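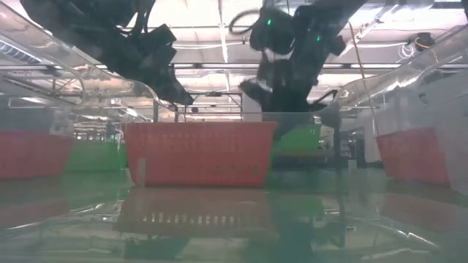
Who was behind the login attempts on the Trarberg gateway in March?
We don't know, and I don't think the vendor report we were handed knows either.

Notebook, March, started 4:40 pm

Read the Stestis report twice now. It runs long and the first third is about geopolitics. Their claim is that the traffic hitting the Trarberg gateway came from a state-backed group, which they have given the name Zalten. Confidence is stated as "high." I went looking for what the confidence rests on and found three things: the hours the traffic was active, the language setting in one of the tools, and an overlap in addresses with an earlier case they also called Zalten.

Taking those in turn.

Active hours. They say the attempts line up with a working day in the suspected country. I pulled our own gateway logs and plotted them by hour. There's a bump, yes. It also lines up with a night shift in half of Europe, and with a scheduled job started by someone who never looked at a clock. The bump is mostly two bursts. Take those out and the rest is close to flat. I would not hang a government on it.

Language setting. One string in one file. Anybody can set that, and the tool has been passed around for years with the setting already in it. The copy we had on the shelf from an older case has the same string. Checked it myself at lunch.

Address overlap. This one I wanted to take seriously. The report lists 37 addresses as Zalten infrastructure. Of those, 5 show up in our logs at all. All five belong to a cheap hosting reseller that rents to whoever pays. The earlier case used the same reseller. So did a spam run we cleaned up last year, and I don't remember a press release about that one.

Numbers, for whoever reads this next. The report says "3960 attacks." Our logs do have 3960 entries for the period, so the count is right, but the word is doing a lot of work. An entry is one connection attempt. Around 3000 of them are the same password guess against the same account name, repeated by something that wasn't reading the replies. I can't see calling each of those an attack. By that standard every gateway in the country is at war before breakfast.

What is left after that pile is more interesting and the report spends half a page on it. A small set of requests went to the admin path, slowly, with pauses, and asked for files by their correct names. Whoever sent those had seen our layout or something like it. That deserves a week of somebody's time. I'd start with the old Boersma appliance, which shipped with the same directory names and was on the network until the winter. If a copy of its config got out, that would explain the names without any spies.

Did any data leave? The report says "theft cannot be excluded." Fine, but neither can rain. Outbound volume for the period is normal to my eye. The catch is that outbound logging on that box was switched to summary mode, so a small file could have gone out and we'd have no line for it. I want that written down plainly because it cuts against me. I can't show nothing was taken. They can't show anything was.

6:15 pm – Call with the Stestis people. Asked for the raw data on the earlier Zalten case so we could compare ourselves. Was told it is restricted. Asked what would have lowered their confidence from high to medium. Long silence, then an offer to send slides.

Asked also whether the ministry statement was drafted before or after their report. They said they couldn't speak to that. The statement quotes a sentence from the summary, and then the foreign side denied everything by evening, as they would whether or not they did it. So the denial tells me nothing and I have left it out of the table.

For the record, I'm not saying it wasn't them. It may well have been. They have done this kind of thing, and so has every country that can afford it, ours included. My complaint is with the word "high."

To do:
– full outbound logging back on, tonight
– find out who last had the Boersma config, and whether it was wiped
– separate table for the slow admin requests, times and paths only
– ask for the older Zalten address list again, in writing this time
– copy the gateway logs somewhere that doesn't rotate

7:05 pm – logging is on. Log copy running, slow. The Boersma box is not on the storage shelf where the inventory puts it. Will look in the other room tomorrow.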